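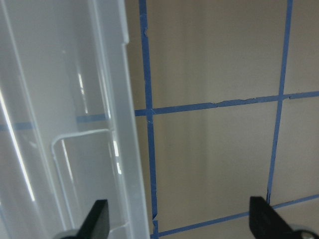 *Wrist camera, with the bin on the left and the fingers open.*

# Questions from new operators, bin and tray task

This page is for people who come to Sustodham to record demonstrations for the Asante set. It covers the bin and tray table only. If you are booked for the Korkero table, please read the other page, as the arms there are guided by hand and most of the answers are different.

## Do I need to know how to program?

No. You move the arms with the remote controls and the Brirkico software writes everything down. You should be comfortable with a keyboard, for three keys only: start, stop and discard.

## How long is one session?

A session is 40 minutes, then you must leave the controls for a break. Please take the break also when you feel fresh. When the operator is tired the movements become short and nervous, and later we see this very clearly in the recordings.

## What is the task exactly?

The red pieces are moved between the clear bin and the blue tray, one at a time. The direction is written on the session sheet, together with the position of the bin. When the sheet says "lid", opening the lid belongs to the demonstration and you must record it. When the sheet says "no lid", put the lid away before you press start.

## Can I look at the table directly, or only at the screens?

Both are allowed, but we ask you to do the last part of each grasp with the wrist view. The robot will later have only its cameras. If you grasp with the help of something which you see from your chair and the cameras do not see, the policy has nothing to learn from it.

The first days this feels strange. The wrist view moves when you move, and many people turn the wrong way. I advise to practise without recording until you can bring the fingers to a tape crossing and stop there.
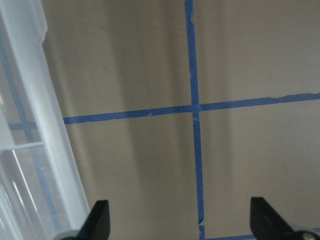

*Also a wrist view. The vertical tape strip passes between the open fingers.*

## Why is there tape on the paper?

The tape is for us humans. With it we can write "bin one square to the left" on the sheet and everybody understands the same. The tape on our table has small tears and rough edges in several places, and you do not need to repair them. If a strip comes up so far that a finger can catch it, stop and tell the shift lead.

Please do not put new tape in another colour. It happened in January, and those recordings are now kept in a separate folder.

## The bin is hard to see in the wrist view. Am I doing something wrong?

Probably not. The plastic is translucent, it makes reflections, and the blue lines can be seen through the wall. It is easy to take a line behind the wall for a line beside it. Two things help:

- Look for the lip of the bin first, because it is brighter than the wall.
- Come down from above the opening and not from the side. If you are unsure, go up again and look at the head view.

A slow approach is fine. A collision with the wall is not a catastrophe, but you must mark it in the notes.

## Which arm should I use?

Use the arm that is nearer to the piece. The other one stays still, with its gripper open and high enough that it does not touch the lid. Some operators like to hold the bin with the second arm while they pick with the first. This is allowed only in the sessions marked "two-handed".
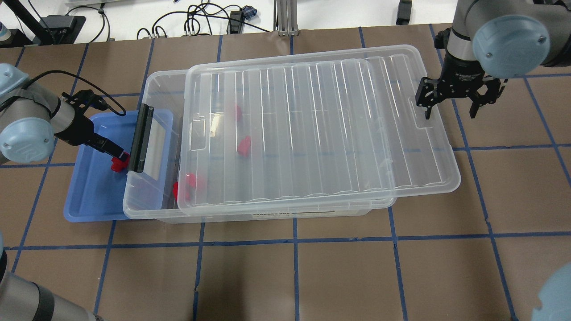
If you have started with one arm, finish with the same arm. Changing in the middle gives us a recording where half of the movement is a hesitation, and it is difficult to cut it properly afterwards. It is better to discard and begin again. Nobody will count your discards against you.

## How fast should I be?

A practised operator needs 18 seconds for one piece, from start to release. You do not have to reach this. We prefer an even speed, with no long pause above the piece. If you must think, think before you press start.

## I dropped a piece. Do I discard?

It depends where it fell:

- Inside the bin or inside the tray: continue, pick it again and keep the recording. We want these recoveries.
- On the paper, where the gripper can reach: continue if you feel able to do it calmly.
- Under an arm, or off the table: stop, discard, and use the stop button before you put your hand in.

## When may I put my hands on the table?

Resetting the table is the moment when most mistakes are made, so we have one rule for it. Recording is stopped, both arms are stopped, and you say "hands in" loudly enough for the second person to answer. The second person sits by the white desk and keeps a pendant within reach. You will know the button, it is the red one on the right edge of the light blue tablet.
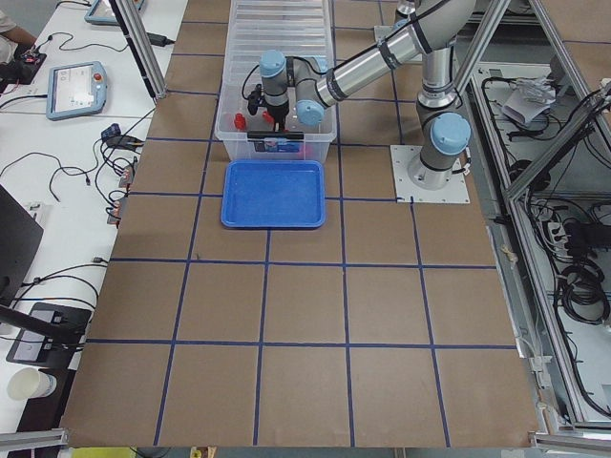
A good reset is more important than a good grasp. Before each recording, compare the table with the sheet and check where the tray is, in which square and at which side of the bin. It should lie inside its square, as the blue one does in front of the bin here, and not across a line. When the direction on the sheet is from bin to tray, the tray must also be empty at the start. Look into the bin too, as a red piece close to the wall can be missed when you look from your chair.

## How many demonstrations do you need?

For this task the target is 425 accepted recordings, shared between all operators. Discarded ones are not included. There is no quota for one person.

## Can two people share one session?

Yes, if both names are in the session form and you change places only in the break. Please do not change in the middle, as the software saves one operator for each block and we cannot divide it later.

## Where do I write problems?

In the notes field of Brirkico, immediately after the recording in question. Simple words are enough: "touched wall", "view frozen", "cable pulled". The notes are read every Tuesday, and if something is urgent, please call the shift lead and do not wait for that.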